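Kukwood Hall — quarterly walk-through, main building and kitchen
Inspected by: Meenakshi Agarwal
Accompanied by: Callum Nisbet (keys, torch, commentary)
Period: March quarter
Key: OK / FIX / WATCH

1. Front doors open fully, no wedges in use — FIX
The brick is back. I removed it in the December quarter and put it behind the shed, and it has found its way home. Door closer is leaking oil and needs replacing, after which the brick can retire.

2. Exit signs lit — OK
Both lit. The one over the side door has a slight flicker but passes.

3. Exit paths clear — FIX
Side door blocked by stacked chairs and a lectern. Callum moved the lectern and then needed to sit down on one of the chairs. Please use the chair store. It is the room marked Chair Store.

4. Extinguishers tagged and in date — OK
Kitchen unit was hung behind the aprons. Aprons moved to the other hook.

5. Fire blanket in kitchen — OK
Present, still in its pouch, pull tabs reachable.

6. Ceiling and cornices — WATCH
Old water stain near the stage has not grown since the pencil line was drawn round it. Somebody has drawn a second, more artistic line, so I have gone over the original in pen. Plaster sounds firm when tapped with a broom handle.

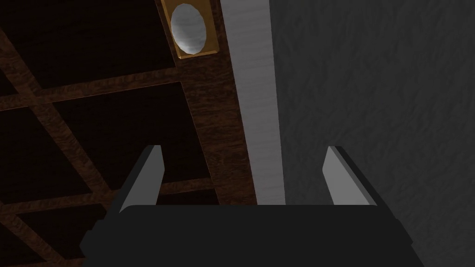

Gutters above that corner were cleared on Sunday by Evander Rankin, who filled a bucket and found a tennis ball. If the stain passes the pen line after the next decent rain, call the roofer and don't wait for me.

7. Light fittings — FIX
One tube out over the supper room. Replacement is in the cleaner's cupboard and has been there since last quarter, waiting for somebody tall.

8. Switchboard — OK
Safety switch tested and tripped as it should. Labels are now legible, apart from the circuit marked "other".

9. Hot water urn — FIX
Tag expired, lid knob missing. A cork is not a lid knob. Out of use until Kieran Bramwell has tested and tagged it. Bring a thermos.

10. Stage steps — WATCH
Second tread has some give. Two new screws put in. Non-slip strip lifting at the left end.

11. Maximum capacity notice — OK
Reads 100 and is displayed at the entrance. The trivia night people have been shown it personally.

12. First aid kit — FIX
Plenty of triangular bandages, no bandaids. Burn gel out of date. Sylvain Baudry to restock, receipts to me.

Urn and side door to be sorted before the next booking. Everything else by the end of the month. The brick is in my car.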